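From: Chanida Rungrueang
To: gerent-data list
Subject: Re: floor pickup set, what still needs recording

Surachet Srithong wrote:
> We have 409 episodes from the Ustiser room. Before I start
> training, can you say which ones have fast wrist turns in
> them? The last run did badly on thin objects.

Surachet,

I went through the wrist video last night. 48 episodes have a fast turn on the way to the floor. Most are still good. The fingers stay fairly sharp and the light blue and white strips can be made out on the boards, but the shelves and tables behind them smear badly. 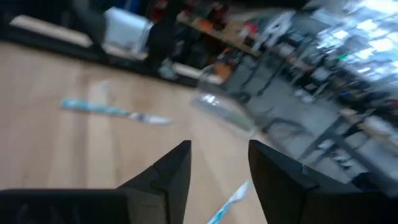 1. Fast turns
Keep them, but tag them "blur" so we can train with and without. Please don't cut them short at the turn.

2. Clear plastic
Label it "clear item" when you can't tell a bag from a bottle. Two of us labeled the same episodes and disagreed on more than 2 of them for this reason.

3. New recordings
I want slower approaches to thin objects, started with the fingers open. Botel has the room until noon, so I'll record after that and put the files in the Rattanakul folder.

Send me your tag list if it has changed since December.

Chanida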